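Street Names in Allberg: Frequently Asked Questions

Who picked the names?

A surveyor, in one afternoon, by the look of it. The original plan had 8 streets running downhill to the river, and all of them were named after trees. The trees were then removed to make room for the streets. Elm Street has not had an elm on it in living memory, though it does have a very good tire shop.

Why does Monden Road change its name halfway along?

Because it used to be two roads that didn't meet. Monden Road came up from the river, Imrie Road came down from the quarry, and there was a field in between. When the field was paved, neither end would give up its name. The change happens at the mailbox outside number 190, so if you're giving directions, please say which side of the mailbox you mean.

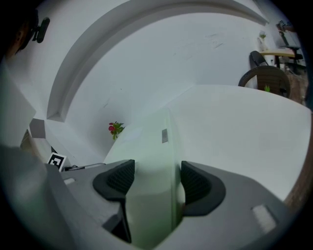 The house numbers don't help either. Monden Road counts up from the river and Imrie Road counts up from the quarry, so as you walk past the mailbox you go from 190 to 612 in a single step. Delivery drivers take this personally.

Is it "Ellura Street" or "Ellura Avenue"?

Both exist. They cross each other. The town map says the avenue is the wider one, and I have paced it out and can't agree.

How do you say Ellura?

Locals lean on the first part. Everyone else leans on the middle. You will be understood either way, and corrected either way.

Can I get my street renamed?

In theory, yes. You need signatures from the owners of 90 percent of the properties on the street, and the new name can't sound like one already in use. The Ellura rule, people call it — a little late.

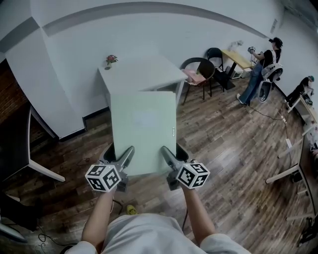 Forms are at the town office and the window for handing them in is January, when the fewest people feel like knocking on doors. If your street has a lot of rentals, start early. Tenants can't sign, however strongly they feel about living on Sludge Lane.

Is there really a Sludge Lane?

Yes. It's one of the nicer ones.

Why is there a Third Street but no First or Second?

The river took First Street in a flood, and Second became the parking lot behind the hardware store. Third could have been moved up the order, but that would have meant new signs.

I found a mistake on this page. Who do I tell?

Use the contact form. Please say which Ellura you live on.

Page last updated Monday, July 20, 2026.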